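Onix folding project: second term report to the Liyanage Fund
From Nazma Herath, project lead, Husmont student robotics group

Hello again, and thank you for the kind note after the last report. I've tried to keep to the headings you sent, but I know I wander, so apologies in advance!

Where we've got to

When I wrote in the spring we had a plan, a lot of enthusiasm and very few recordings. We promised you 1,200 usable folding recordings by the end of the year and we now have 1,032 saved, of which 965 passed our checks. I'm really pleased with that. The ones we threw out were mostly early ones, where people stopped halfway to ask a question or let go of a corner and then started again without pressing the button. We keep the rejects in a separate folder in case somebody wants to look at mistakes for their dissertation (one second year is already sniffing about).

The students take turns on the grippers and everybody who joined in the first month is now trained, plus a few who wandered in later because their friends were here. I was worried the work would feel dull to them after the building stage. Folding the same sort of cloth over and over isn't what most people picture when they sign up for robotics. But they've made it quite sociable, with a lot of chatting while they wait for a turn, and attendance has held up better than in my old Thursday-night-style evening club, where half the group had gone by half term.

Sessions

We settled on 90 minutes per session, with a break in the middle for hands. The first ones ran much longer and people's grip got sloppy towards the end, and you could see it in the recordings. Gayan Bhattacharjee, who looks after our data, went back through them and the reject pile was nearly all from the last half hour. So shorter sessions it is, and more of them.

We do the cloth work on the sage-green covers, and each gripper has its own handwritten label so that we can match a recording to the tools it came from. 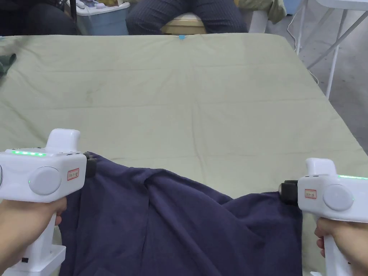
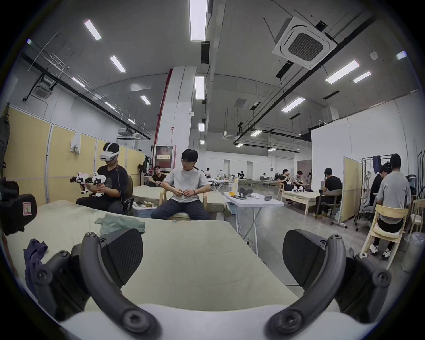 Gayan has also rewritten the naming scheme, which sounds like a tiny thing and has saved me hours. Before, a file was called whatever the person felt like typing at the end of a session, and I had three called "final". Now the name carries the task, the student's number and the tool number, and anything that doesn't fit gets bounced straight away. He'd like me to say that he did this in his own time over the holidays. He did, and I'm very grateful.

What went wrong

The arm arrived late from Hirkumell, by 5 weeks, and then we had to wait again for the right mounting plate. I should have ordered the two together. It meant the training side of the project stood still for most of the first half of term, and the students who had signed up for that part ended up helping with recordings. They were good about it but I'd like to make it up to them, and they're first in line now that the arm is up and running.

Charging was our other headache. We kept starting a session with one gripper full and its partner nearly flat, so now whoever finishes last signs the charging sheet before they go home. It mostly works. I still find the odd blank line.

And the first model we trained was, well, not great! It could get hold of one corner nicely and then it would lift and wait there, as if it had forgotten why it came. The group found this very funny and it has a nickname I won't put in a report. The second attempt, trained on the cleaned recordings only, gets as far as the first fold on a small cloth in most of our tries. It can't cope with anything bigger than a pillowcase yet, and dark cloth gives it more trouble than light. Gayan thinks we need more dark fabric in the recordings, so we've started weighting the sessions that way.

Money

Spending is roughly where we said it would be. The mounting plate cost more than I'd put in the budget, but we saved a bit by sewing up our own spare cloths from remnants. The full sheet is attached for your accounts people. I'd like to ask if we can move what's left in the travel line over to spare jaws for the grippers, as the pads wear down faster than I expected and we aren't going anywhere this year.

Next

We'll finish the remaining recordings by June, I hope with time to spare, and then have a go at folding shirts, which the students have been begging to do since the beginning. You'd be very welcome to come and try the grippers yourselves at one of the sessions. We start at 4.30 and there's usually cake.

Nazma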